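Plain Jasmine Rice in a Rice Cooker

Rinse two cups of rice until the water is no longer milky. Drain it well, tip it into the inner pot and add two and a half cups of cold water. Wipe the outside of the pot before you set it in.
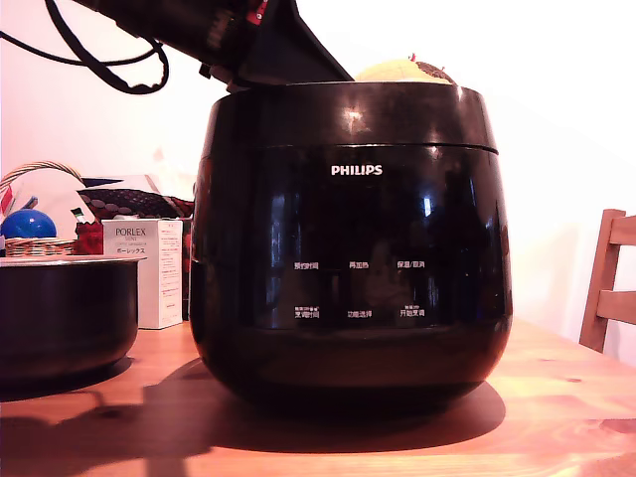

A Philips cooker with the top open.

Close the lid and start the cook cycle. Mine takes nearly 40 minutes. Leave the lid shut for ten minutes once it finishes, then fluff with a wet paddle.
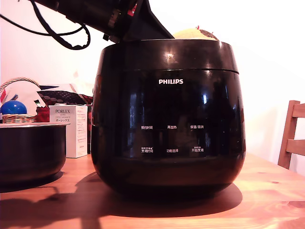
For brown rice, add another half cup of water and soak it first. Leftovers go in the fridge within an hour, in a shallow box. Fry them the next day with egg and scallions.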